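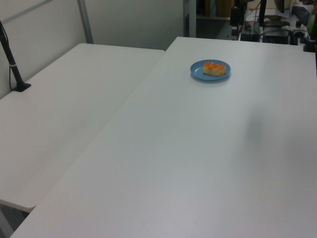 Photo: N. Petchrat / Pringate Manipulation Lab, Livville

Cell inspection before a recording block, tabletop food handling
Project Stenus, cell 2
Inspected by: Nuanchan Petchrat
Date: 5/21/19
Replaces the February version of this list

Scope

This list is filled in before each block of 50 episodes. It covers safety of the persons in the cell, state of the arm and the cameras, and the start condition of the task. The training set of Stenus has now 3,584 episodes, and the first 1,000 were recorded before we had a written list. When we trained on these alone, the arm often closed the fingers too early, short of the item. We compared the records and found that the side camera had moved a little between blocks. After this we started to inspect the fixed view as strictly as the emergency stop.

Mark each line with OK, Not OK or N/A. A line with Not OK must have a comment.

Section A. People and access

A1. Emergency stop pressed and released one time, arm loses power each time it is pressed.
OK.

A2. Second emergency stop, at the operator chair.
OK. The cable is long enough now. Please do not put it again under the wheel of the chair.

A3. Floor marking visible on all open sides of the cell.
Not OK. The tape at the corner of the left table is worn. It must be renewed before visitors come. Recording is allowed with trained operators only.

A4. Walking path to the door is free.
OK.

A5. All persons in the cell have signed the yearly instruction.
OK. Charbonneau operators signed on their own form, I put a copy in the folder.

Section B. Tables and mounting

B1. Both tables stand firm, brakes are locked, no movement when pushed by hand.
OK after correction. One brake on the main table was not fully down.

B2. Seam between the two tables: no gap wide enough for a finger, no step that can catch the gripper.
OK for recording. The tables do not meet in a straight line to the wall, the left one is at a slight angle. This is how it was in the last blocks, so I leave it so. If somebody makes it straight, the side view changes and the calibration has to be done again.

B3. Clamp of the black pole on the left table is tight.
OK. Tighten by hand and then a quarter turn with the key. Do not use more force, the table plate has already a mark from the clamp.

B4. Cable along the pole is fixed and does not hang into the work area.
OK. White band is in place. I would like a second band higher up.

B5. Clamp at the edge of the main table is tight.
OK.

B6. Work surface is clean, no tape, no crumbs, no tools.
OK. Wipe between episodes when the item leaves crumbs or glaze. Use the damp cloth and then the paper. The alcohol spray is not permitted near food.

Section C. Arm and gripper

C1. Arm goes to home position with slow speed, no unusual sound.
OK.

C2. Speed limit and force limit are the values of the food profile.
OK. The profile was loaded from the block before. I checked it on the pendant also, not only in the software.

C3. Finger pads without cuts, both pads from the same batch.
Not OK, corrected. Left pad had a small cut at the tip. Both pads changed, never change only one.

C4. Gripper opens and closes ten times without stop.
OK.

C5. The arm can reach the far end of the main table without touching the pole or its cable.
OK. Tested with an empty gripper along the full path. Near the seam the elbow comes close to the pole, so the operator should keep the elbow up. This should be said at every shift change.

Section D. Cameras and light

D1. Fixed view is compared with the reference picture, plate and both table edges fall on the overlay lines.
OK. Compare with the overlay at full size. On a small window everything looks correct.

D2. Lens is clean.
OK.

D3. Time stamps of camera and arm agree.
Not OK at first check, OK after restart of the recording computer. This was the second time with the same fault. I wrote it in the fault book, and I ask that the next inspector checks it also in the middle of the block.

D4. Ceiling light full on, no sunlight on the table.
OK. A weak gray shadow lies on the right side of the main table. It is soft and stays away from the plate, so accepted. In my opinion the model should see such shadows in training, but they should be written down, so we can later separate the blocks.

D5. Background in the view is noted.
OK. Shelving with cardboard items, black box with cables, stand. It is not tidy. For the research question it is acceptable, for safety see E2.

Section E. Electrical

E1. No damaged plugs, no open wires.
OK for what I could inspect. The thin orange and black wire behind the main table should get a label, I do not know which device it belongs to.

E2. Cables behind the table are in order and nobody can step into them.
Not OK. The cables around the black box are tangled. The place is behind the far edge of the table and no person walks there during recording, therefore we can continue. It has to be sorted before the next inspection.

E3. Power strips are not connected in series.
OK.

Section F. Start condition of the task

F1. Plate is the blue one with the low rim, without chips.
OK. The white plate is not used in this series, the edge is hard to find for the model against the white table.

F2. Plate position is taken from the position sheet, not chosen by the operator.
OK. First position: far end of the main table, near the middle. In the old blocks operators put the plate where it was comfortable for the arm, and the model learned these places too well.

F3. One pastry on the plate, laid across the middle, blue visible on all sides.
OK. Orange top with the row of bumps is up. If the pastry touches the rim, put it again.

F4. Nothing else lies on the main table within the work area.
OK.

F5. Item is undamaged at the start. If the topping is broken, change the item and write the episode number.
OK. The first grip should come from the two long sides. Pressing from above breaks the bumps and this episode counts as failed, also when the item arrives at the goal.

F6. Food used in the cell goes in the marked bin after the block. It is not eaten.
OK. Sign is on the bin.

Remarks on the result so far

With 3,000 episodes recorded under this list, the trained policy does not show the early closing anymore in our tests. We changed two things in the same period, the list and the position sheet, so I can not say which one helped more. For a fair answer we would need blocks with the sheet and without the overlay check of D1. I have proposed this to Charbonneau and wait for the reply.

Open points

A3, renew floor tape at the corner of the left table.
B4, second band on the pole cable.
D3, repeat the time stamp check after half of the block.
E1, label the orange and black wire.
E2, sort the cables around the black box.

Release: cell 2 is released for one block of 50 episodes, trained operators only.
Signed: Nuanchan Petchrat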